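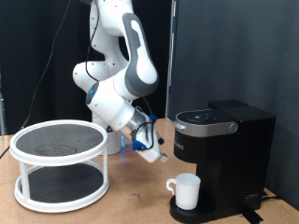
Coffee task, teleop demos, 21st January

Cauã Xavier driving, me on the recorder. Same task definition as the October set: pod from the turntable into the machine, close the lid, mug under the spout, press brew. Target for the full set is 300 demos. We were at 244 when we sat down.

Setup notes
Turntable stays on the left, machine on the right with its side toward the arm. Re-tape the outline on the table if the machine gets bumped. Mug handle to the left for this batch. We can vary the handle angle in the next one, but I want the first policy trained with it fixed.

Lid
Opening and closing are still the slowest parts to drive. If Cauã comes in too steep the fingers slip along the curve of the handle. Coming in with the gripper tilted is easier to control. He dropped the translation scale on the controller to half near the lid and left it at full everywhere else. Le Roux wants one scale for the whole episode so the speeds look even. I'd keep two for now and check the velocity plots before arguing about it.

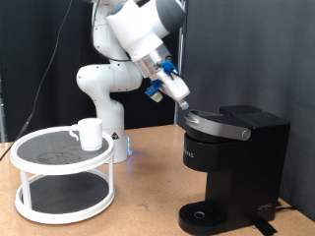 Gripper tilted down at the lid, mug still on the upper tier.

Pod pick
Straight down from above. Tried a side approach twice and scrapped both, too close to the mug. Put the pod toward the front of the upper tier and shift it a little between episodes. Do not rotate the tier in the middle of a demo.

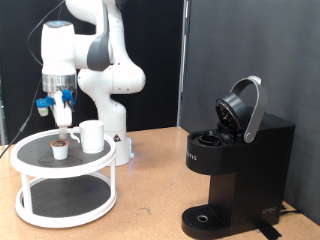 Fingertip over the pod, lid open.

Bad episodes
12 thrown out. Most were pod drops on the way across, and a few were me starting the recorder late. Delete these on the Plendness drive as well, the sync script does not do it.

To do
- Tie the wrist cable back, it gets close to the elbow when the arm reaches right.
- Ask Oltent about spare blue finger pads.
- Send Pladholm the episode list with the bad ones marked.
- Cauã to redo the mug placement demos with a slower release.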